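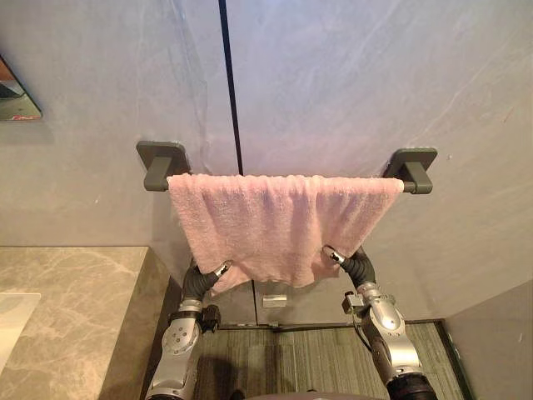 July
By the Donati textbook group

Chapter 7
Cloth and Water

Every household owns fabrics which must take up water and then give it back to the air. In this chapter we study how they do it. We begin with the fiber, continue with the yarn, and arrive at the finished cloth.

Cotton takes water into the fiber itself, while polyester holds it mostly between the fibers. This difference explains much of what the weaving mills in Nurnport and Amport learned by trial – often at a high cost.

The second question is the surface. A flat weave offers little room for water. In terry cloth, an extra set of warp threads is left slack, so that it rises in loops. 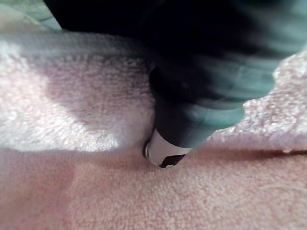

Figure 7.2 Folds in pink terry cloth.

Loop length is chosen by the mill. Long loops hold more water but dry slowly. In section 5 the reader will compare two cloths from the Tredardale mill and calculate the drying time of each.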